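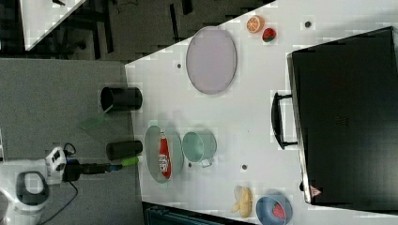 Last edited: January 27, 2022

Staltico tabletop arm, hire or buy?

fouzia_k
We've had the Staltico on trial since June and the invoice for keeping it is sitting in my inbox, looking smug. 2,165 to buy, gripper and hard case included. It does the kitchen set most days: bananas, bowl, ketchup bottle, the lot. The black cylinders are its nemesis. Anyone here paid up and stayed cheerful?

jnaqvi
Paid up. Cheerful is strong. Ours is fine on anything with a bit of squash to it and useless on smooth things lying on their side. The green fingertips wear out and Staltico sell them in packs of two, priced like jewellery.

Bushra Sethi
Disagree about smooth things. That's your grip force setting, which ships far too low. Page 2 of the quick guide, in the grey box everyone skips.

jnaqvi
I have read the grey box. I could recite the grey box.

zubaida.a
Have you looked at the Pluner? 2,002 when I asked, but no case, and the software has the charm of a parking meter. Support did ring me back the same afternoon, though.

fouzia_k
Staltico support sent me a link to the page I was complaining about. I do like the case - it's built like a bank vault, and takes up as much table as the arm's actual work.

Shamim Swati
Then put it on the floor?

fouzia_k
The floor is where the cables live.

Bushra Sethi
Raise the force, slow the approach, try the cylinders again before you send anything back. Start with the short one.

jnaqvi
And order fingertips.

Recent topics
Sekura light curtain trips when the kettle goes on
Lashari rail kit: missing bolts, again
Pluner firmware, anyone brave?
Selling: spare gripper, light use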